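Small parts, big mat: how I stopped losing things on the workbench

I've been tinkering at the same white table for years now, and for most of that time I lost something every single session. A screw, a spring, one of those teeny plastic clips that come off a dashboard and never go back on.

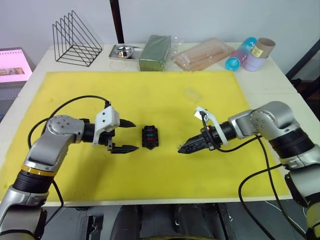 The thing that changed it for me was a coloured mat, and I'm a bit embarrassed by how long I took to get one. Mine was an offcut from the Fitholm clearance bin and I paid $71 for a roll big enough to do two tables (my neighbour Elaine Marinho got the other half and uses it for sewing). So these are the habits I've picked up since, in no real order.

Go yellow if you can. I tried grey first and every black connector vanished into it. Dark plastic stands out a mile on yellow. Clear plastic is still a pain, I won't lie. Little see-through covers and lenses go nearly invisible on any colour, so I put those straight into a jar lid the second they come off.

One job on the mat at a time. If I'm doing a connector or a fuse block, that's the only thing in the middle. Tools and tubs get pushed to the back against the wall. I used to have three half-finished jobs going at once and ended up putting a bit from the whipper snipper into the lawnmower, which did neither of them any favours.

Don't throw the mat out when it gets shabby! A worn one grips better than a new one. I wash mine in the laundry tub with dish soap and an old nail brush, then lay it flat on the lawn in the shade. Full sun made the first one curl at the corners and it never sat properly again.

For anything with coloured bits in it, like fuses or the little inserts in a wiring plug, write the colours down in order before you pull a single one. I know everyone says take a photo with your phone, and I do that too, but purple and blue look the same under my garage light and I've been caught out. A pencil and the back of an envelope has never let me down. Put an arrow on it so you know which end you started from.

Keep cords off the work area. A lead dragging across the mat will sweep your parts onto the floor, usually while you're looking the other way. Zuleica Pimentel at the Bastos repair nights showed me how to run them up and over with a hook and a loop of velcro, and I've had far fewer trips around the concrete on my hands and knees with a torch.

When something does hit the floor, turn the overhead light off and lay the torch right down on the ground so the beam skims along. Even a tiny part throws a long shadow. If it's still missing, pull an old stocking over the vacuum nozzle, hold it on with a rubber band and go slowly along the skirting. I've found all sorts that way, including an earring I'd given up on in December.

Prying clips apart: plastic tools only, please. I used a flat screwdriver for years and chewed up the tabs on half of them. A cut-down icy pole stick does a lovely job on the small stuff, and if it snaps you've lost nothing.

I've been asked what I do about labels. Masking tape and a biro, folded over so there's a little flag to grab. Fancy label makers are beaut but the sticky side goes gummy in the heat out here.

Next time I'll get onto jars, as Reinaldo Mendonça has sent me a very long email about lids and I think he's right about most of it.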